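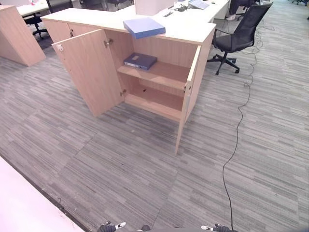 3.2 Low storage and the reach of the desk

The second part of the study dealt with storage placed beside or behind the desk, at or below the height of the work surface. In the survey returns this kind of furniture was named more often than any other as a place where papers were put "for now". It is also the furniture for which written rules were hardest to find. Tall cabinets at the Clellow and Prustness offices carried a list of contents inside the door. Low cabinets did not, and the people who sat near them usually described what they held from memory.

We use the term low cabinet for a closed unit with one or more hinged doors and a top that a seated person can see and touch. Figure 3 shows a unit of this kind in an open-plan office, with both doors open. A single shelf divides the inside, and a dark box file lies flat on it toward the left. The compartment under the shelf is empty. A second box file, light blue, lies at an angle on top of the cabinet, near the front.

Figure 3. Low two-door cabinet in light wood beside a long white desk, with one box file on the shelf and one on the top.

Three places for a file are therefore available within a very small area: the top, the shelf, and the compartment below. In the interviews, staff treated these places as different in kind. The top was spoken of as part of the desk. A file left there was "out", and its owner was expected to come back to it. The shelf was spoken of as storage, and a file on it was "away", even when the doors stood open. The lower compartment had no agreed name. Several staff at Prustness said they used it for items they did not expect to need again before the next office move, and two admitted that they had not looked into theirs for a long time.

The distinction between "out" and "away" mattered in practice. The survey recorded 1,037 box files across the participating offices. Of these, 134 could not be matched to a named user or team at the first visit. Files found on cabinet tops were seldom among them, as a neighbor could nearly always say who had been working with the contents. Unmatched files came mostly from inside closed units, and above all from units that had stayed in place when the desks next to them changed hands.

Position also played a part. A box file can be stored upright, with the spine facing out, or laid flat. Upright storage keeps the label in view and lets one file be drawn out without moving the others. It needs enough clear height above the shelf, however, and enough files to hold one another up. Where a shelf held only one or two files, staff tended to lay them down. A flat file is stable and takes no care to put back, but it invites a second file on top of it, and a stack of three or more was regularly described as a nuisance. Labels on flat files were also read less easily by a person standing over the cabinet, particularly when the label was small and the spine was set back from the shelf edge.

Doors raised a separate set of questions. Hinged doors on a low cabinet need floor space in front and to the sides, and that space is shared with chairs. At Clellow, where the desk rows are close together, a person wishing to open both doors often had to move a neighbor's chair first. Some staff opened one door only and reached around to the far side of the shelf. This worked well enough for a single file but led over time to an uneven use of the interior - the side behind the preferred door filled up while the other stayed clear. Sliding doors, fitted to the older units at Prustness, avoided the problem with chairs, although they never allowed the full width of the shelf to be seen at once.

The Tseng procedure, which was adopted for the trial period, answers these points with a short routine carried out at the end of the working week. Both doors are opened fully and left open until the routine is complete. Any file on the cabinet top is picked up, its label is read, and it is either returned to the shelf or taken to the desk of the person using it. Files on the shelf are then turned so that the spines face the front. The lower compartment is checked last. If it is empty it is left empty, and it is not to be used as overflow for the desk. The doors are then closed.

Staff were given 20 minutes for the routine in the first week. Most finished well inside that time, and the allowance was not changed for later weeks so that results would remain comparable. Compliance was good for the top and the shelf. It was weaker for the lower compartment, where bending or kneeling is required, and we would advise any office taking up the procedure to consider who is being asked to do this and how often.

One objection deserves mention. A number of respondents felt that clearing the top each week removed a useful reminder, and that a file put away on the shelf would be forgotten. We do not think this should be dismissed. The returns from the Stunent annex, where the procedure was applied most strictly, include several reports of work picked up late after a file had been shelved. The revised version accordingly allows one file to remain on the top, provided that the label names a current user. Whether the exception will hold at one file per cabinet is a matter for the follow-up visits in January.

The condition of the cabinets themselves was recorded at the same time. Loose hinges and doors out of line were noted at all sites, and units with a door that would not close properly were more likely to be left open during the day. These findings are taken up in Section 3.4, together with the costs of repair.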